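Section 7: Running the Arm on Open Day

This section covers taking the Leckie bench arm and its simulator out in front of the public. It assumes you have already finished Section 5 (Calibration) and have at least opened Section 6. If you are reading this for the first time with visitors in the foyer, go to 7.4 and speak slowly.

The procedure was written after the open day at Fledstead on 21 May 2023, when 339 people came through the door and most of them wanted to press the red button. Several did.

7.1 Before the doors open

1. Park the arm in its home position and leave the power off at the wall.

2. Put the barrier up. The barrier is the grey rope on stands, stored under the stairs at the Vedton site. A row of chairs is a place to sit, and visitors will treat it as one.

3. Start the simulator computer and log in with the demo account. The demo account cannot reach the real arm.

4. Load the scene called Flemcombe Bench. Wait for the gripper to appear. The first load is slow and the progress bar stops at the same spot every time, which is normal and has been reported.

5. Turn off automatic updates. Check that you turned them off.

CAUTION: Do not run the simulator and the live arm from the same login. Both accept commands from the joystick, and neither will ask which one you meant.

7.2 Running the simulated demonstration

Visitors see the simulator first. It gives them somewhere to make their mistakes.

1. Open the Views panel and choose Overview. Let people look at the whole bench before anything moves.

2. Hand over the joystick. Explain that pushing forward moves the gripper away from the operator. Expect to explain it again.

3. Let each visitor have one attempt at the pick task. Children under ten generally get two, and their parents generally argue for a third.

4. If the gripper passes through the bench, press Reset Scene. Contact checking is switched off in demo mode to keep the picture smooth. Should a visitor who works in engineering point this out, thank them.

5. Between visitors, press Reset Scene whether it looks necessary or not.

Note: The attempt counter stops at 897 and then starts again at zero. There is no known reason for the number. If you are running a leaderboard, write the scores on the whiteboard.

7.3 Close views

The close views are there for the questions that begin "but how does it". They follow the gripper and can be opened while the task is running or paused.

1. Pause the task with the space bar.

2. In the Views panel, choose Close and then Housing.

3. Use the scroll wheel to move in or out. Small movements are plenty. A confident spin of the wheel puts the viewpoint inside the gripper, and you will be looking at black until you press Home View.
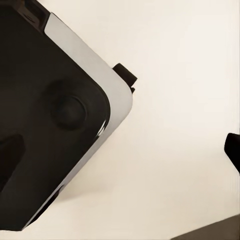
4. To change the angle, hold the middle mouse button and drag. The two mice supplied in the kit both have one. The mouse you brought from home may not.

5. Press the space bar again to carry on with the task. The view stays where you left it, so return to Overview before handing back the joystick. Picking something up from a close view is possible, in the sense that it has been done once.

Note: Colours in the simulator are plain by design. Visitors sometimes ask whether the real bench is as tidy. Use your judgement.

7.4 If something stops working

Frozen picture: wait one minute, then restart the simulator. Talk about the history of the project while you wait. One minute is longer than the history of the project, so prepare a second topic.

Joystick drifts: unplug it, centre the stick, plug it back in.

Wrong scene loaded: choose Flemcombe Bench again. The scene called Bench Old is kept for sentimental purposes and has no gripper in it.

7.5 Closing up

1. Exit the simulator from the menu and shut the computer down.

2. Confirm the wall power to the live arm is off.

3. Coil the joystick cable loosely and put it in the lidded case. Lollies found in the case should be removed.

4. Record any faults in the log and return the barrier to Vedton.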